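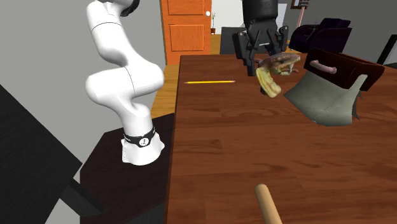 Home Notebook Materials Methods Contact

July 17, 2025

Hide glue, open time and gel strength. Continued from the June pages.

Stock: Gumico pearl, one bag, opened last month. Second bag is the Idar granules Irina Preda brought over. Both soaked overnight in cold water, one part glue to two parts water by weight, covered. Pearl had swelled through by morning. Idar still had hard centers, so it went back for another two hours.

Pot held at 60 C on the water bath. The dial reads low. Trust the glass thermometer, not the dial. Noreen Buckley has written this on the lid as well.

Open time was taken on spruce offcuts, planed the same day. Brush on, wait, press a second piece, pull. Call it closed when the surface skins and the second piece lifts off without taking glue with it. Gumico closed noticeably sooner than Idar. Warming the offcuts first on the radiator shelf lengthened both. I did not warm them evenly, so treat that as a direction only.

Lap joints: 4 per batch, clamped overnight, pulled on the small frame Ecaterina Pop set up. Best Gumico joint let go at 695 N, mostly wood failure. Best Idar joint 403 N, nearly all in the glue line. The Idar figure is suspect. The glue line was thick and I think the pot had cooled while I was hunting for the second clamp. Repeat before quoting it to anyone.

Urea: added to a 300 g pot of the Gumico, small pinches, stirred in until clear. Open time goes up, gel gets soft. Past a certain point it stays rubbery at the edges the next morning. Lucian's old Julel recipe calls for more than I would use on anything under load. Fine for veneer patches.

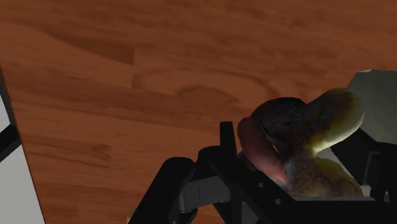 Can a pot that has been heated and cooled several times still be used for joints?

Two reheats are acceptable for structural work if the glue was refrigerated between uses and still sets to a firm gel. After that, keep it for sizing end grain or paper labels. If it smells sour or stays runny when cold, discard it.

Smell check on the jar from Monday: sour. Discarded. Jar washed with hot water only.

Humidity not logged this morning because the battery was flat. New one fitted after lunch. The lap joints from the Idar batch are therefore without a humidity value and should be marked that way in the table.

Crăciun chairs: Delia Căpraru wants the loose rungs done with the plain Gumico, no urea. Old glue in the mortises is also hide glue (softens with warm water, strings between the fingers), so new will bond over a thin residue. Scrape the lumps and leave the rest.

To do
- repeat Idar laps, pot lid on between joints
- warm offcuts in the oven at a set temperature
- order cheesecloth
- ask Lucian Jitaru whether his Julel numbers are by weight or by volume, his page doesn't say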